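# What did a denim work jacket mean in a 1940s army unit?

**hositz_reader** – 13 Oct 2022

My grandfather's cousin served in an American engineer company during the Second World War. The family has exactly one anecdote about him, which is that he was told off for turning up to something in his "blues." My aunt takes this to mean a smart dress uniform. I have trouble picturing a man who dug ditches in Louisiana owning one, or being scolded for wearing it.

Somebody on another board told me the army wore denim for chores before the war, and that "blues" could be that. Is that right, and when did it stop? I have a letter home from August 1941, from a camp, which mentions "blue fatigues, too big, hat to match." No photos of him at all before 1944, by which time he is in something that looks green, or at least the gray that green comes out as.

I have been through the box Azevedo's shop sold me as "engineer papers." It is mostly laundry slips.

**Clementina Falcão**

Your other board was right. The U.S. Army issued blue denim fatigue clothing between the wars and into the early 1940s, for dirty work: a pullover or a button jacket, trousers, and a floppy hat that flattered no one. A man inducted in 1941 could easily have been handed it. "Too big, hat to match" is about as good a description as I have read, and I have read the specifications.

The replacement was herringbone twill, HBT to collectors, in a sage green that faded to nearly anything. It was coming in by 1941, but old stock was used up first, as old stock always is. Depots and training camps had denim for a good while afterward, so I wouldn't use it to date a photo closer than a year or two.

As for the scolding, fatigues were for fatigue duty. Wearing them to a formation, to town or to supper could get you shouted at. I'd go with that over your aunt's version, though dress blues did exist and I'd let her down gently.

If you ever go looking for an original, learn the stitching first. Pockets and seams are where the copies give themselves away, and sellers photograph everything else.
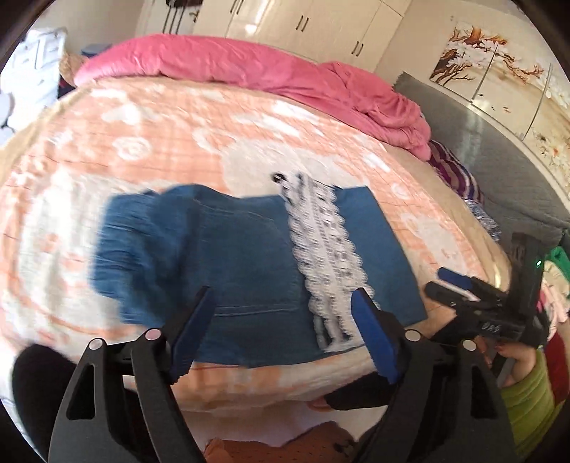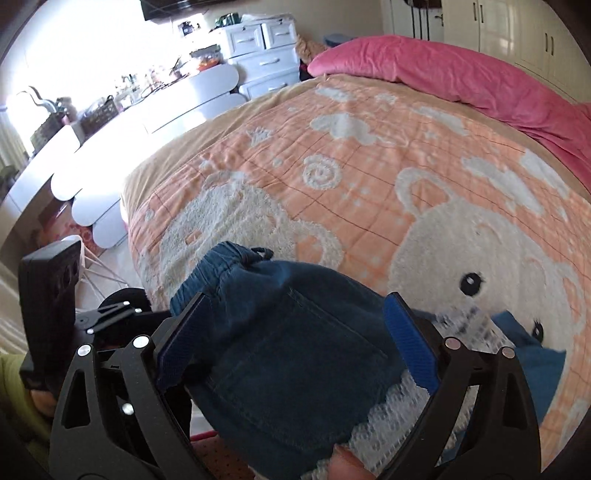

*Denim on the patterned bedding, in both.*

Check the label too, if there is one. Most have been washed out of existence. A crisp, legible one on a jacket worn to threads makes me put my wallet back. I was once offered a "1938 pullover" for $245 by a dealer in Turton, with a zipper in it – and he threw in the story for nothing.

**drurkex28**

Navy wore denim, army wore green. He was probably in the navy

**Arnaldo Tavares**

He had a letter from an army camp and served in an engineer company, so the navy would have been surprised to hear it.

One thing to add to Clementina's answer. Before you settle on anything, try for the company's morning reports. They record men coming and going, sick, on detached duty and so on. They won't say what anyone wore, but they will tell you where he was that August, and whether he was a recruit or had already been in for a while. A regular with a few years behind him may have had denim from an earlier issue.

The big fire in St. Louis in 1973 took a great many army personnel files, his quite possibly among them. The morning reports are a separate set of records. You'll need the unit down to the company, and patience. My own request took four months and came back with the wrong company, whose cook had a very eventful spring.

Also, keep the laundry slips. Men often marked clothing with the initial of their last name and the last four digits of their serial number, and if a slip has such a mark you can compare it with his. I found my great-uncle on the back of one, 28 slips down the pile, owing for a pair of trousers.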